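Module Robotique de manipulation — Notes de cours
Séance 4 : prendre en main et évaluer un kit de manipulation sur table
Le kit Cultumik, version atelier
Document rédigé par Tuva Fjeld, relu par Rory Matheson
Version du 8 mars 2026

Avant de commencer

Relisez vos notes de la séance 3 sur les repères (base, outil, table). On s'en sert dès le premier quart d'heure et je ne referai pas les changements de repère au tableau. Si la matrice homogène vous semble encore floue, reprenez l'exercice du bras plan à deux axes, il suffit largement.

Cette séance est ma préférée du module, autant le dire tout de suite. On quitte les schémas et on regarde un vrai produit, vendu avec une vraie notice et de vrais défauts, en se demandant ce qu'il vaut pour apprendre. Le kit Cultumik est distribué par Haugen, qui nous en a laissé un pour la durée du semestre. L'antenne de Kudesdale en utilise déjà un, celle de Skerarley attend notre avis pour décider d'une commande en avril. Vos comptes rendus serviront donc à quelque chose !

1. Ce que contient le kit

Le fabricant parle d'un « poste de manipulation complet ». Dans les faits, on reçoit :
— un bras à six axes avec son contrôleur ;
— un préhenseur et deux jeux de doigts de rechange ;
— un plateau perforé à monter sur un châssis ;
— une caméra et son support ;
— un assortiment de blocs de formes et de couleurs variées ;
— la licence du logiciel d'enregistrement et de rejeu.

Le poste complet est facturé 2759 euros, et le jeu de pièces seul 285 euros. Le second prix fait grimacer, j'en conviens. On y revient dans la partie 5.

La planche de travail en bois n'est pas livrée. On peut poser les pièces directement sur le plateau perforé, mais les petits blocs finissent par se coincer dans les trous ou par basculer au bord d'un joint. Une planche à découper en érable règle l'affaire : elle est plane, assez lourde, et on la cale sur le plateau avec ce qu'on a sous la main. Les veines du bois compliquent un peu la segmentation des couleurs claires, ce qui donne un très bon exercice.

2. Rappel : les quatre phases d'une saisie

Toute saisie sur table se découpe à peu près de la même façon, quel que soit le bras.

Approche. L'outil rejoint un point de passage au-dessus de l'objet. On choisit ce point assez haut pour ne rien accrocher en route. Le kit propose une hauteur par défaut, modifiable dans l'onglet Trajectoires.

Descente. Mouvement rectiligne, lent, dans le repère de la table. C'est ici que l'erreur d'étalonnage se paie : un décalage invisible à hauteur d'approche devient très gênant quand un doigt arrive au contact.

Fermeture. Le préhenseur serre jusqu'à un effort donné ou jusqu'à une ouverture donnée. Les deux modes existent sur le Cultumik. Commencez par l'ouverture, passez à l'effort quand vous comprenez ce que vous faites.

Retrait. On remonte dans l'axe avant tout déplacement latéral. Oublier le retrait est la faute la plus répandue, moi comprise. Le bras part en diagonale et balaie les voisins.

Question à garder en tête pendant la pratique : laquelle de ces phases échoue quand la pièce n'est pas prise ? Regardez l'enregistrement image par image avant de répondre, l'intuition se trompe souvent.

3. Pièces isolées, pièces groupées

Voici le cœur de la séance. Un cylindre debout, seul au milieu de la planche, est un cas très confortable. Sa section est circulaire, donc l'orientation du poignet autour de l'axe vertical n'a aucune importance. On peut l'aborder de n'importe quel côté. Une erreur de quelques degrés sur l'angle ne change rien.

Un bloc en étoile, c'est déjà autre chose. Les pointes offrent très peu de surface aux doigts, et si l'on serre sur deux pointes qui ne se font pas face, la pièce pivote en se fermant. Il faut viser les creux, ou accepter une prise de travers et la corriger à la dépose. Pour une étoile à cinq branches, une pointe fait toujours face à un creux : essayez de dessiner la meilleure orientation des doigts avant d'allumer le bras, vous verrez que la discussion devient vite passionnante.

Le cœur a un seul axe de symétrie. Les deux lobes d'un côté, la pointe de l'autre. La prise la plus stable se fait sur les flancs, de part et d'autre de cet axe, et elle glisse vers la pointe si l'on serre trop bas le long des bords obliques.

Le pentagone régulier n'a pas deux faces parallèles. Avec un préhenseur à mors parallèles, on obtient donc au mieux un contact face contre arête. C'est la pièce qui révèle le mieux la qualité des doigts : avec un revêtement souple, tout va bien, avec un doigt dur, elle tourne.

Maintenant, collez ces pièces les unes aux autres. Trois difficultés s'ajoutent d'un coup :

a) L'accès. Il n'y a plus la place de glisser un doigt entre deux blocs. Il faut commencer par une pièce du bord, ou pousser le groupe pour l'ouvrir.

b) La perception. Les faces se masquent entre elles. Une étoile derrière un autre bloc n'a plus cinq pointes pour la caméra, et un détecteur de contour naïf lui trouve une forme fantaisiste.

c) L'appui. Une pièce inclinée contre une autre n'a plus sa face supérieure à l'horizontale. L'hypothèse « tout est posé à plat », qui simplifiait tant nos calculs, tombe.

Le logiciel du kit traite correctement (a) avec sa fonction de poussée, qui est vraiment bien pensée : on trace un segment à l'écran, le bras le suit à ras de la planche avec un seul doigt. Il traite (b) moyennement. Pour (c), il ne fait rien du tout, et je trouve que c'est une chance pour nous, car c'est à vous de l'écrire.

4. Travail pratique

Par groupes, sur le poste. Gardez l'arrêt d'urgence à portée de main pendant toute la manipulation et restez hors du volume de travail quand le bras est sous tension.

Étape 1. Étalonner la caméra par rapport à la table avec la mire fournie. Notez le résidu affiché.

Étape 2. Placer deux cylindres de couleurs différentes, bien écartés. Programmer une saisie et une dépose pour chacun.

Étape 3. Ajouter un groupe serré de blocs de formes différentes sur un côté de la planche. Laisser l'autre côté libre, ce sera la zone de dépose.

Étape 4. Avant de bouger quoi que ce soit, écrire sur papier l'ordre dans lequel vous comptez retirer les pièces, avec une ligne de justification pour chacune.

Étape 5. Exécuter. Faire 7 essais complets en remettant les pièces à la main entre deux essais, sans chercher à reproduire exactement la même disposition.

Étape 6. Pour chaque échec, indiquer la phase fautive (approche, descente, fermeture, retrait) et joindre l'extrait d'enregistrement.

Un conseil pour l'étape 4 : regardez les ombres. Sous un éclairage venant du haut, l'ombre portée du doigt sur le bois renseigne assez bien sur la hauteur qui reste, et l'œil s'y habitue vite. Pour l'algorithme, par contre, une ombre au bord d'un bloc clair peut passer pour un morceau de bloc. Réglez le seuil en conséquence.

5. Grille d'évaluation du produit

Vous remplirez la grille pour votre compte rendu. Je donne ici mon propre avis après quelques semaines d'usage, et vous avez tout à fait le droit de le contredire.

Montage. Très bon. Le plateau perforé permet de déplacer le support de caméra sans rien percer, et on retrouve une position au trou près d'une séance à l'autre. Pour un enseignement, c'est un bonheur.

Bras. Bon. Silencieux, assez souple en mode guidage manuel. La répétabilité baisse un peu quand le bras est presque tendu, donc évitez de placer vos pièces en limite de portée.

Préhenseur. Correct. Les doigts d'origine sont un peu lisses. Rory a collé une fine bande de caoutchouc sur un jeu de rechange et la prise du pentagone s'en trouve transformée.

Pièces. Jolies, solides, bien contrastées, et chères. Cela dit, les formes sont choisies avec intelligence : chacune pose une question de prise différente. On peut les imprimer soi-même, à condition de soigner l'état de surface, car le mat aide beaucoup la caméra.

Logiciel. Inégal. L'enregistrement et le rejeu sont excellents, la fonction de poussée aussi. La détection des pièces qui se recouvrent mérite encore du travail. L'export se fait dans un format ouvert, merci à eux.

Documentation. Claire pour le montage, maigre pour l'interface de programmation. Il manque des exemples commentés. Skerarley a commencé à en rassembler, le lien est dans l'espace du module.

Assistance. Haugen a répondu à nos trois demandes, la plus lente en quelque 3 jours. Les réponses étaient précises, avec du code dedans !

6. À rendre

Un compte rendu par groupe, quatre pages au plus, avec :
— le plan de retrait de l'étape 4, tel quel, même s'il était mauvais ;
— le tableau des essais ;
— la grille remplie, avec un avis argumenté sur l'intérêt du kit pour Skerarley ;
— une proposition pour traiter les pièces inclinées (quelques lignes de pseudo-code suffisent).

Je note le raisonnement bien plus que le taux de réussite. Un groupe qui rate beaucoup de saisies et qui explique pourquoi aura une meilleure note qu'un groupe qui réussit tout sans savoir comment.

Pour aller plus loin : reprenez la disposition de la figure 1 et cherchez par quelle pièce du groupe vous commenceriez, puis recommencez en supposant que la poussée est interdite. Nous comparerons les réponses au début de la séance 5.

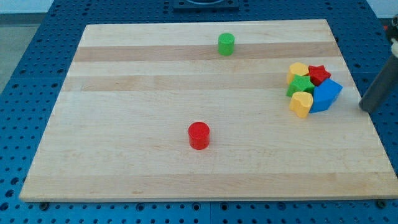 Figure 1 — Deux cylindres isolés et un groupe serré de cinq blocs (cœurs, étoiles, pentagone) sur la planche en érable.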